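3.2 바닥 마감재의 표면 무늬와 이물 식별성

본 절에서는 줄무늬 카펫 바닥에서 가는 실 형태의 이물이 육안 점검 시 누락되는 문제를 다룬다. 선행 조사(Saragih, 3장)는 이물의 길이와 색을 주된 변수로 보았으나, 바닥재 자체의 무늬 방향은 변수에 포함하지 않았다. Hallside 동 2층의 바닥은 카펫으로 마감되어 있으며, 청소 주기는 하루 1회이다. 점검은 청소 직후에 실시하였고, 점검자는 선 자세에서 바닥을 내려다보며 구획별로 이물의 유무를 기록하였다.

점검 구획은 한 변 600 mm의 정사각형으로 설정하였다. 조도는 바닥면에서 300 lx로 유지하였으며, 창측 구획은 주광의 영향을 배제하기 위하여 차양을 내린 상태에서만 측정하였다. 이물의 형상은 직선형, 굽은형, 뭉침형으로 구분하였다. 그림 5는 회색 계열 줄무늬 카펫 위에 놓인 굽은형 이물의 예로, 가는 갈회색 가닥의 한쪽이 갈고리 모양으로 휘어 있다. 가닥의 재질은 실 또는 선재로 추정되나 확정하지 않았다. 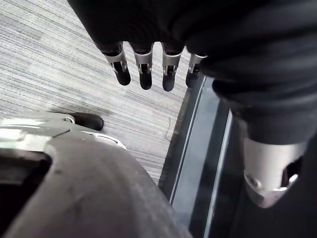
그림 5. 줄무늬 카펫 위의 굽은형 이물

무늬의 선 방향과 이물의 장축이 이루는 각도는 식별성에 영향을 주는 것으로 판단된다. 밝은 회색, 짙은 회색, 백색에 가까운 선이 같은 방향으로 반복되는 표면에서는 직선형 이물이 무늬의 일부로 인지되기 쉽다. 반면 굽은형 이물은 곡률이 큰 부분에서 무늬와 교차하므로, 전체 길이가 짧더라도 해당 부분이 단서로 작용한다. 뭉침형은 무늬 방향의 영향을 거의 받지 않았으므로 이후 분석에서 제외하였다.

색차의 영향은 형상의 영향과 분리하여 검토할 필요가 있다. 갈회색 이물은 회색 바탕과 명도가 유사하여 색상만으로는 구분이 어렵다. Walbridge 동의 무지 카펫에서도 동일한 색의 시료를 배치하였으며, 이 경우에는 직선형과 굽은형 사이의 차이가 뚜렷하지 않았다. 두 바닥재는 파일 높이가 서로 다르므로 결과를 직접 비교하는 데에는 한계가 있다.

점검자의 시선 방향도 통제하였다. 동일 구획을 무늬와 나란한 방향과 직교하는 방향에서 각각 1회씩 관찰하도록 하고, 두 기록이 일치하지 않는 구획은 재점검 대상으로 분류하였다. 재점검은 최초 점검에 참여하지 않은 인원이 수행하였으며, 기록 양식은 4월 예비 조사에서 사용한 것을 그대로 적용하였다. 재점검 결과의 처리 기준은 3.3절에 기술한다.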